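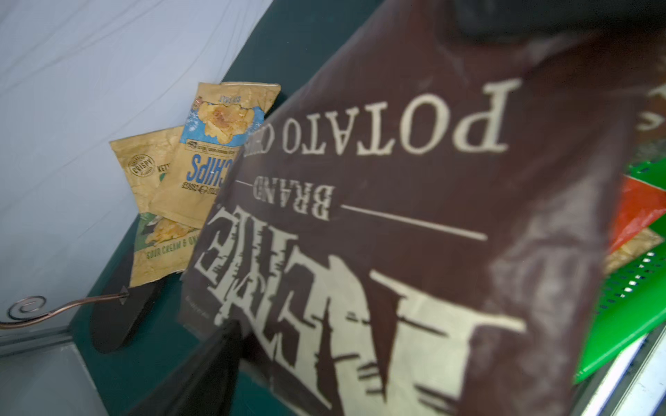 Crisp bags at the picking bench, from the camera on the wrist.

From: Upadhyay
To: floor-talk list
Date: Jun 23, 2025
Subject: Re: What the arm is for, and what we are for

I've read the message below twice and I still don't think it answers what people on the packing side asked in March. I've left the parts I'm replying to and cut the rest.

> The Oker cell will take over the light, repetitive picks, starting with
> bagged snacks. Staff currently on those picks will move into
> higher-value tasks such as exception handling and quality.

"Exception handling" needs spelling out. I did two weeks of it on the trial bench at Holtell. What it meant in practice was standing beside the guard and waiting for the light to go amber, then reaching in, straightening a bag, pressing the button and stepping back. Over one shift I wrote down every time I had to do it and got to 17. That may be a fine number for an engineer. For me it was 17 short bursts of work with a lot of standing in between, and I couldn't wander off in the gaps because that was when the light would go.

I used to do that line by hand. You got tired, but you set your own pace and you could talk to the person across from you. Now the pace belongs to the arm. If you're slow to the amber light it goes down as an operator delay, and if the arm is slow it doesn't seem to go down as anything. I asked where arm time was logged and was told it was "in the system". I'd like to see it.

> Crisps were chosen as the first product because they are light and
> the packaging is consistent.

Light, yes. Have a look at the picture and tell me about consistent. There's a big shiny brown bag with glare all over it, and next to it a couple of smaller kraft-coloured kettle ones, sea salt and sour cream & onion, all of them upside down. Every bag creases in its own way. Anyone who has packed crisps knows you pick the bag up by the seam with hardly any pressure and you can feel straight away if it's gone soft. The gripper closes to whatever it has been told to close to. I'm not saying it can't be made to work. I'm saying the person who wrote "consistent" hasn't packed a case of them.

And who notices a leaker? At the moment we do, by hand, without thinking about it. It has never been written down as a task, so it hasn't been costed, and it isn't in the plan.

> The target is 800 picks per shift with one member of staff looking
> after 2 cells.

This is the line that worries me most. One person on two cells means two amber lights, and they won't take turns. If both stop together, one of them is a delay with your name on it. The supplier's slides (Zinder, the ones shown in the canteen) had one person to one cell all the way through. Somewhere between the canteen and this message it became two, and I'd like to know who decided that and whether they tried it first.

It also makes a nonsense of "moving into" other work. There are 14 of us on bagged lines. If each person looks after two cells, and there are not going to be 28 cells, then some people are not moving into anything. Management may have an answer to that. If so it should be in the message, in words, before the next lot of kit gets bolted to the floor.

> We see this as a chance for everyone to build new skills.

Fine, which skills? I was shown how to reset the cell, wipe the camera and call the help number. It took less than a morning. I asked to learn how to teach it a new product and was told that stays with Zinder for now. If we were let in on that part I'd be a good deal less grumpy, and I suspect the arm would be better at crisps as well — we're the ones who know how they behave.

To be fair to it, my wrists felt better after the two weeks. My feet and back felt worse, and I missed the company. One or two people on the trial liked it and I hope they'll say so here, because I don't want this to be only me.

What I'd ask for before the meeting:

The arm's own stops and slow spells logged on the same sheet as ours.
One person to one cell until somebody has run two for a full week and told us how it went.
A stool. There is room for one, I measured.
Leaker checks given to someone by name, with time allowed for them.
A straight answer on the 14 jobs.

If anyone on nights has kept their own tally of stops, please post it to the list, even if it's on the back of a pick sheet. Mine is in my locker and I'll bring it along.

Upadhyay
Bagged lines, days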